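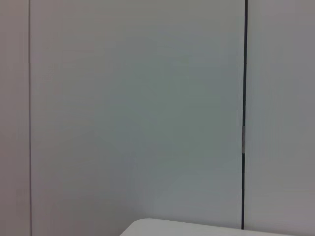 *Nonis panels in pale grey, with a dark upright line to the right*

## Nonis plain wall panels

We've been selling the Nonis for a good while now, and it is still the panel we find ourselves talking people into when they come in wanting something fancier (sorry!). It is a big, flat, matt sheet with nothing on it at all, in a very light grey that drifts a little warmer or cooler depending on the light in your room. Do order a sample first and prop it up where the panel will go, then look at it in the morning and again once the lamps are on, as the colour really does wander - my own kitchen makes it look almost green by teatime.

Each pack holds 2 panels and 14 clips, which is plenty for a straight run and usually leaves you a few clips over for the drawer. If you are going round a corner, or boxing in pipes, add a spare pack of clips to your basket and send back what you don't use.

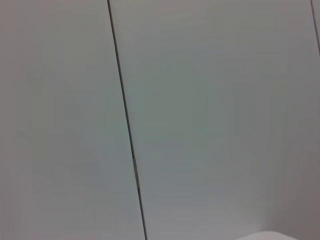

*Close view of the narrow dark joint between two neighbouring panels*

People ask us about the joint more than anything else. You can leave it open for a thin dark line, or press in the Drodau filler strip, sold separately in light grey and charcoal. We like it left open, but if you cook a lot you may well be happier with the strip, and it wipes down nicely with a damp cloth. Please don't use scouring pads or anything gritty on the face of the panel, however tempting - a matt finish will show the rubbing.

**Order code:** 1768
**Pack:** 2 panels, 14 clips
**Goes with:** Drodau filler strip, Ouali skirting
**Returns:** unopened packs within 20 days

Collection is from our Grillden shop, round the side by the loading door. Bring a blanket for the car, and a second pair of hands if you can.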